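**10th October** -- The Skollside Swim Club will spend the next 16 weeks testing whether resistance bands and dry-land rowing can take the place of some of its pool time, and not every parent on deck is convinced it's a good trade.

Under the plan, swimmers in the two senior squads will drop one early morning session a week and do a supervised strength circuit in the hall beside the pool. The circuit comes from Gerketti, a coaching outfit that has been selling its program to clubs up and down the coast since July. Its brochure promises "measurable gains in sprint speed" and quotes a trial at another club, Solberg, in which swimmers are said to have improved their 50-metre freestyle over a single season.

What the brochure leaves out is how much those swimmers would have improved anyway. Most were 13 or 14. Teenagers of that age grow, and they get faster whether they are pulling on a rubber band or eating toast. There was no second group doing ordinary training for comparison, and the times were taken in two different pools.

Dirk Nolte, who has coached the senior squads for six years, brought the idea to the club and defends it.

"I'm not telling anyone this is magic," he said. "We've got kids with sore shoulders from doing the same stroke thousands of times. If a morning on land gives those shoulders a break, and they come back stronger, I'll take that."

The sore shoulders are real enough. The club's own sign-in book shows that 6 of its senior swimmers sat out at least one session last term with shoulder pain. Whether land work fixes that is another question. Some of those swimmers had also just moved up a squad, with a big jump in distance, and a slower build-up might have done the job for nothing.

And this isn't nothing. The program costs $720 for each squad, paid up front, and bands are extra. Families already pay $74 a month in training fees, which won't go down even though there's less swimming in the week.

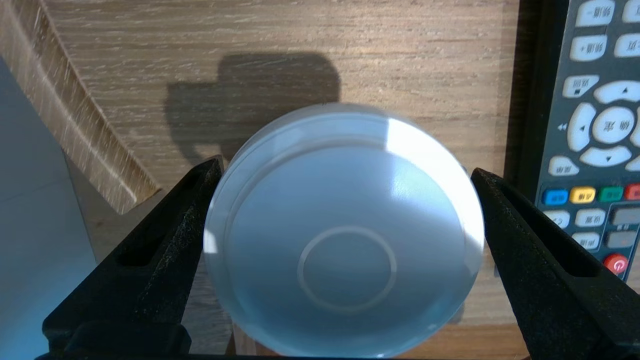
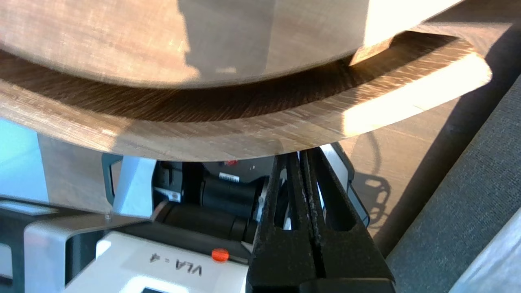 *Glass or acrylic disc, first photo; curved wooden piece, second photo.*

Gisela Barrientos has two daughters in the seniors and swam for the club herself. She asked at last week's parents' meeting what would count as the trial failing, and says she didn't get much of an answer.

"They said they'd look at times and they'd look at how the kids feel," she said. "Well, how the kids feel about not getting up at five is going to be pretty good, isn't it? I could have told them that for free."

Her suggestion was to keep one squad on its normal schedule and put only the other on the circuit, then compare the two in the same pool at the end. Nolte said he had thought about it but didn't want half the seniors to feel they were missing out. It's a kind thought, but it leaves the club with very little to go on when the trial is over. If times come down, Gerketti will get the credit. If they don't, somebody will say it needed longer.

Gerketti's regional manager, Ilari Kettunen, said the company "stands by its results" and that every club is different. Asked for the full figures from Solberg, including swimmers who dropped out partway through, he said they belonged to that club and weren't his to hand over. Solberg didn't return calls.

There is a more modest case for the plan, and it came from one of the swimmers. Eino Miettinen, 17, has been doing his own band exercises at home since he hurt his left shoulder. He thinks they've helped, but he also changed the way his hand goes into the water at the same time, so he can't say which one did it.

"Probably both," he said. "My starts aren't any better, though. I was hoping for that."

The seniors will be timed over 50 and 200 metres before the first circuit, and again after the last one. Nolte has agreed to do both rounds of timing at the Skirkow pool, with the same timekeepers, after several parents raised it. He has also said he'll keep a written record of shoulder complaints, though swimmers will be reporting these themselves and will know full well what everyone is hoping to hear.

Younger squads aren't affected. Parents of senior swimmers who would prefer to keep the morning pool session can ask Nolte for a lane with the masters group, which has room on most mornings -- but the circuit fee will still be charged.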